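Small baths: picking a vanity that fits

Most of the questions that reached the Marna showroom in January were about narrow bathrooms, so this month's item is about the sink. The Nukari vanity comes with a one-piece ceramic basin top. The rim is raised all the way along, and the ledge at the back is wide enough for a soap dish, a cup and a bottle of lotion with room left over.

Measure the wall before you order. Leave 2 inches clear on the side where the door swings, and check where the water lines come out. The supply hoses in the box are 14 inches long and will not stretch to a valve set low on the far side.

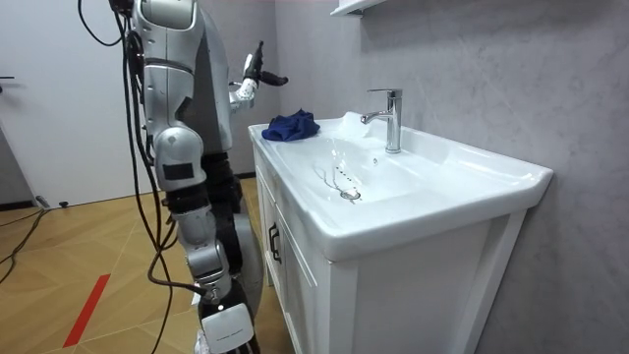
White vanity with ceramic basin and back ledge.

For daily cleaning, a soft cloth and dish soap are enough. Wipe under the rim too, where toothpaste collects. Skip scouring powder on the ceramic. Hard water marks come off with white vinegar left on for a few minutes and rinsed well.

Orders placed through Marna ship from the Virk warehouse. Unopened boxes can be returned within 90 days. Replacement drains and hoses are on the parts shelf next to the Pladico fittings.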